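Hidix opens its hand-held teaching kit to outside workshops

Skillosville, 8 June 2018 – Hidix, a developer of teaching tools for robot arms, announces today that its hand-held teaching kit Zerkis is open for orders from workshops, schools and small factories. Until now the kit was used only inside the company and by its first partner, the assembly firm Mellor. Deliveries to new customers will start in July.

With Zerkis, a person shows a task to a robot by doing this task with a pair of hand-held grippers, one in each hand. The person does not write a program and does not need to stand next to the robot. The movements of both grippers are recorded together with the opening and closing of the jaws. Afterwards the recordings are used to train a two-armed robot which has the same type of jaws.

The company has chosen household and light electrical work as the first field. Such work looks easy for a person, but it asks for many small corrections which are difficult to write down as program steps. A plug must come to the socket at the right angle, the pins must find the holes, and the push must be straight. When the angle is wrong by a little, a person feels it in the fingers and turns the wrist. The recordings are meant to keep these small corrections, also in the cases where the first try is not successful.
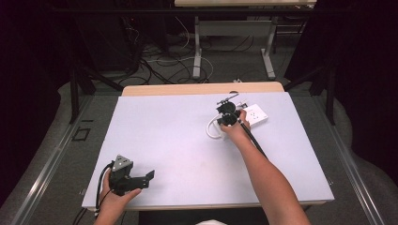 Plugging task with two hand-held grippers: the right gripper brings a white plug to the socket panel, the left one rests on the board with open jaws.

For the plugging task, Hidix has collected 1,427 demonstrations at its site in Skillosville. Of these, 573 were done with the socket panel turned to a different position than in the first series, so that the robot does not learn only one place on the table. A further 470 demonstrations were done at Mellor by assembly workers who had no earlier experience with robots. Each worker received a short introduction and then practiced until he or she felt comfortable with the weight of the grippers.

The partner's workers asked for two changes, and both are included in the version which is now offered. The first is a longer handle, which can be held from the side as well as from behind. The second is a softer spring in the jaws, so the hand becomes less tired during a long session. The older handle stays available for customers who prefer it.

Hidix also continues to offer remote control, where the operator sits at a separate station and leads the robot arms from there. The company recommends this method for tasks with heavy parts or hot surfaces. For small parts and thin cables it recommends the hand-held grippers, as the operator works directly on the object and can feel the resistance. Recordings from both methods are stored in the same format and can be used together in one training.

The kit contains two grippers, a calibration board, the recording software and a printed manual. A robot is not included. Customers who already own a two-armed robot can ask the company to check if the jaws can be mounted on it. This check is free of charge for all orders placed before the end of July.

Together with the kit, customers will receive a starter set of 561 selected recordings of the plugging task. They can be opened in the software and played step by step, and new operators can compare their own movements with them before they begin to record.

About Hidix
Hidix develops tools for teaching robots by demonstration. The company is located in Skillosville, where it has its workshop and its training room. Visits to the training room are possible by appointment.

Press contact
Hidix Press Office, Skillosville
Pictures in print quality and the technical data sheet of Zerkis are sent on request.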